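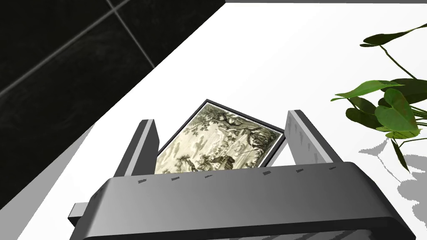 Qui sommes-nous ?

Wirnico, c'est d'abord un atelier, avec son établi, ses tiroirs de vis jamais tout à fait bien rangés et une cafetière qui travaille presque autant que nous. Nous réglons, entretenons et réparons des cellules de préhension pour des encadreurs, des galeries et des réserves de musée, bref, pour des gens qui n'aiment pas du tout voir une pince approcher de leurs cadres (et comme on les comprend !).

Notre cellule Satti, étape par étape

Tout commence en simulation. La pince à deux doigts y saisit une petite gravure encadrée, un grand arbre au-dessus d'un paysage, et la tient de biais entre ses deux plaques grises. Nous y reprenons l'écartement et l'angle d'approche autant de fois qu'il le faut, et pour Satti il en a fallu 462, oui, nous avons tenu le carnet !

Vient ensuite la vraie machine. On vérifie le parallélisme des doigts, on nettoie les faces de contact au chiffon doux, on refait le zéro, puis on serre un cadre d'essai de 400 grammes avant de confier quoi que ce soit de précieux à la cellule. Les faces striées s'usent plus vite qu'on ne le croit, alors nous les contrôlons à chaque visite, quelque 141 visites par an en ce moment.

Et quand ça casse ?

Vous appelez, et quelqu'un de l'atelier décroche dès 9 heures, souvent la personne même qui a réglé votre pince. Les pièces courantes viennent de notre stock de Lerell. En août nous tournons en équipe réduite, mais passez quand même, la porte est ouverte et le café aussi est pour vous.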